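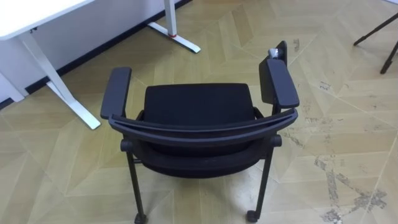 Garage tips that earn their keep, and a few that don't

Every spring the same advice goes round about getting a car ready for a long run, and every spring I wonder how much of it was written by somebody with a shelf of bottles to shift. I have an old diesel estate, a single garage in Drondstead with a door that sticks, and a habit of trying things before I pass them on. What follows is what I still do and what I've stopped doing.

Tyre pressures

Check them cold, first thing, before the car has moved. The gauge on a forecourt airline gets dropped, driven over and left out in the rain, so I don't trust it much. Buy a plain dial gauge and keep it in the glovebox. Mine disagreed with the local forecourt by enough to make the steering feel odd.

If you're loading the boot and the back seat, use the fully laden figure on the sticker inside the door or fuel flap. People skip that column. Check the spare too, if your car has one. A lot of them now come with a can of foam, and you should read the date on the can.

As for nitrogen, the air you get for a few coins is mostly nitrogen already. I paid for the fancy fill once. The pressures dropped over the winter as they always had.

Fuel additives

I ran Vodow in the diesel for 2,000 miles, at the dose on the bottle, and wrote down every fill. Before it, the car did 51 to the gallon on my usual mix of roads. After it, the car did 51 to the gallon. The label talks about a "noticeable difference", and I dare say the money missing from my wallet counts.

One car and one driver prove very little, I'll grant that. But if a product needs a laboratory to show that it works, I'd sooner spend the money on a fresh air filter, and I can at least see when that's dirty.

Wipers and glass

Most smeary wipers are smeary glass. Wash the screen with hot water and a drop of washing-up liquid, rinse well, then wipe the rubber edges with a clean rag until the rag stops coming up black. Do the inside of the glass as well. The film on the inside causes half the glare at night, and new blades won't touch it.

The cola trick leaves the scuttle sticky and brings wasps. The toothpaste trick for headlamps does take off a little haze, which then comes back in a few weeks because you've rubbed away what was left of the coating. If the lenses are properly yellow, sand them with wet paper through the grades and put a proper UV lacquer over the top. It takes an afternoon. Mask the paintwork twice.

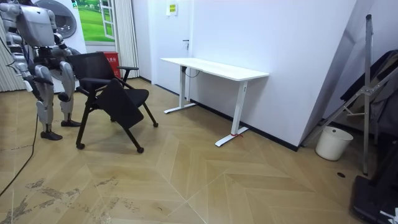
Do I need to change the oil before a long trip if it isn't due yet?

Leave it alone if it's well inside the service interval and the level is right. Check the dipstick on level ground with the engine off for ten minutes, top up with the grade in the handbook, and take a litre with you if the car uses any. Changing good oil early does no harm, but it won't make the trip safer.

Batteries

A battery that sounds tired in May will let you down in November, or in a ferry queue. The little voltmeters that plug into the lighter socket are better than nothing. Read them in the morning before you start up, with the car left overnight. A drop test at a garage tells you more, and plenty of places do it free in the hope of selling you a battery, so ask to see the printout.

Clean the terminals with a wire brush and warm water with bicarbonate of soda in it. Negative lead off first, on last. Smear of petroleum jelly afterwards. I've seen pages that recommend copper grease, and pages that say copper grease will be the end of you. Petroleum jelly has never started an argument in my garage.

Sealants in a tin

Sondach radiator sealant sat on my shelf for years as a comfort. Then the estate began losing coolant, and I very nearly poured it in. I took the car to Piątek instead and they found a perished hose, a cheap part and a short job. The sealant would have done nothing for a split that size and might well have silted up the heater. If you're losing coolant, find out where it goes. Lay a sheet of clean cardboard under the engine overnight and look at it in the morning. 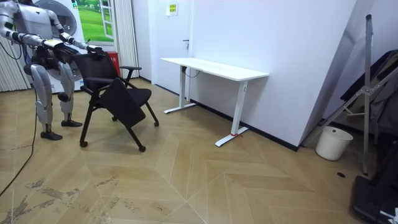 Aldo Grasso wrote in about that last tip, and he doesn't agree with all of it: I've used a tin of sealant to get home over the hills with a pinhole in the radiator, and I'd do it again. I had the radiator changed the week after and the heater is still fine. The cardboard only helps if it leaks when it's standing. Mine only wept when it was hot and under pressure, so I had clean cardboard for a month and an empty header tank.

Fair enough on the cardboard. A pressure tester would find a leak like his, and you can sometimes borrow one from a parts shop against a deposit. I still wouldn't put the tin in and forget it.

Wheel nuts and the wheelbrace

Try the brace before you travel. Tyre shops do the nuts up with an air gun, and the short bar that came with the car may not shift them. Mine are meant to be at 130 Nm and one of them took my whole weight on a length of pipe. Slacken each one, then do it up again with a torque wrench, going across the wheel and not round it. Find the locking nut key while you're at it. It's never where the handbook says.

Keep a notebook

Mileage, date, what you did, what it cost. An app is fine until you change your phone. My book tells me the front pads went on 1,909 miles ago, so when the next tyre fitter sucks his teeth and says they're nearly done, I can ask him to take the wheel off and show me.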